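Zellach Hand Evaluation: Progress Report to the Equipment Fund

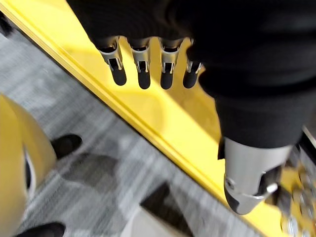
Report No. 3, page 1

Period covered: through the end of September

1. Purpose

The fund is paying for a comparison of two commercial robot hands for light assembly and sorting at the Nitberg site. The first is the Zellach hand, offered as a kit with controller, wrist adapter and a one-year service plan. The second is the Ferraro three-finger gripper. This report covers the Zellach hand only. Ferraro has moved its delivery to next quarter.

2. Configuration under review

Four fingers and an opposed thumb. Finger segments and thumb housing are metal, with black tips. The palm and back are under a dark cover. The wrist-level camera gives a view of the fingers and thumb over the yellow work surface, and this view is used for all hover and approach checks. The controller runs firmware as shipped.

3. Work completed

Mounting and cabling are finished. The adapter supplied with the kit did not match our arm flange, and a plate was machined at Plellberg. The cost was charged to the contingency line.

Calibration took longer than the manual states. The routine assumes a matte surface. On a glossy one the height estimate drifted during approach, and the offset had to be entered by hand. Zellach support confirmed the behavior and sent a revised procedure, which we now use.

The endurance run stands at 3,892 open-close cycles. Inspection at 2,000 cycles found no play in the finger joints. At 3,000 cycles the thumb joint showed slight play, within the supplier's stated limit. It will be measured again at the next stop.

Of the parts in the test set, 27 have been through the full grasp sequence. Flat parts remain the weak point. The tips close cleanly on blocks and cylinders but slide on thin sheet stock unless the approach speed is cut by half.

4. Service and support

Replies to technical questions came within one working day. Spare tips are sold only in sets of five, including the thumb tip, which wears at a different rate. We have asked for single-part pricing and have no answer yet. The English manual omits the fault codes for the wrist connector.

5. Budget

Spending is within the approved amount. The adapter plate is the only unplanned item. No additional money is requested for this period.

6. Next period

Finish the grasp sequence for the remaining parts. Repeat the sheet stock tests with the softer tips. Install the Ferraro gripper on the same arm when it arrives and run the same sequence. A purchase recommendation will follow in the final report.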